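Trips > Guides > Titness Roof Tent > Part 3: Setting up on the road

7/21/24 | 3 comments | 12 shares

I drove over 380 miles with this tent on the roof before I pitched it properly, so have a go at home first! These steps are for the Titness two-person model, and I wrote them up in a lay-by outside Brirkotside with a flask of tea.

1. Park on the flattest bit of ground you can find, nose slightly uphill if you must have a slope. Handbrake on, car in gear.

2. Undo both cover straps and roll the cover towards the windscreen (mine flaps about in any sort of breeze, so I tuck it under the roof bar). 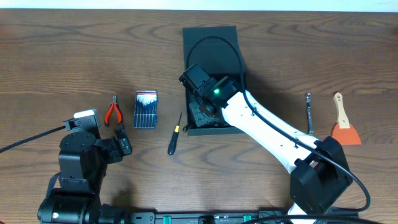

Hand tools and a foam pad on the table.

3. Pull the ladder out to its full length and listen for the click on each side. Lean back on it gently and the floor swings over.

CAUTION: Keep your fingers well away from the hinge. Saturnino Echevarría, who shared the driving with me to Gremosska in May, lost a thumbnail that way.

4. Set the ladder feet on firm ground.
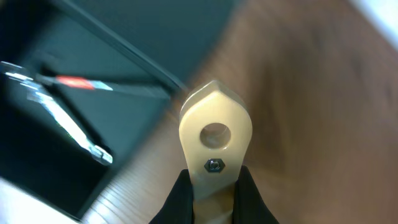
The roof bars want checking every morning of a long trip, before you've had breakfast and forgotten all about it. Give each one a good shove sideways, then look at the brackets underneath. If yours has a round hole with a little dark hex nut sitting just below it, like the cream plastic part in the photo, put a spanner on that nut and see whether it moves. A quarter turn is plenty, and please don't swing on it!

5. Prop the window awnings open with the thin rods, long end into the frame first.

NOTE: The rods in my bag were two different lengths and the leaflet doesn't mention it. The longer pair go at the sides. 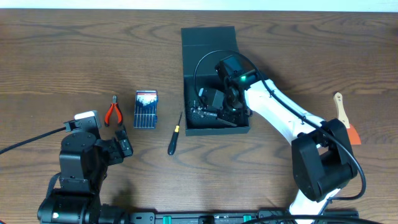 6. To pack up, do it all backwards, but open the windows before you fold or you'll be sitting on a big balloon of air. Tuck the canvas in as it comes down, strap one side, then the other, and drive a mile or so before stopping to tighten both again.

We carry on to the Lại campsite in Part 4, where I had to do all of this in the dark.

We use cookies to remember your settings. Accept | Manage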